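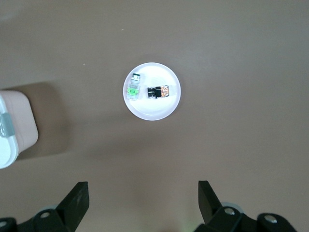

The wrist camera's view of the plate, with both finger pads waiting below it.

I came to the Trusix workshop in Salem thinking all two-finger grippers were pretty much the same. Wouter Van Beek, who runs the bench, just laughed and handed me the controller.

My job was small parts on a small white plate. You'd think the plate would help! It doesn't, much. The rim means you can't slide in low from the side, so you have to come straight down between the parts, and they sit close together. I bumped things constantly (sorry, Wouter).

We ran two sets of fingers, 20 tries each. The first was the wide stock pair, and I got so fed up with them that I went for coffee halfway through. The second was the Etance pair, with black pads that taper toward the tip, and I liked those right away. They fit where I wanted them, and I could see past them on the wrist camera, so I quit craning my neck at the arm.

Glossy plastic wrap is still a pain, though. It throws little reflections at the camera, and I kept guessing wrong about where the edge of the part was. Lucimara Pimentel wants to try a softer lamp before she blames the fingers, and she may be right. She's also been after Wouter since February for a second camera off to the side, and after my afternoon at the controls, I'm voting with her.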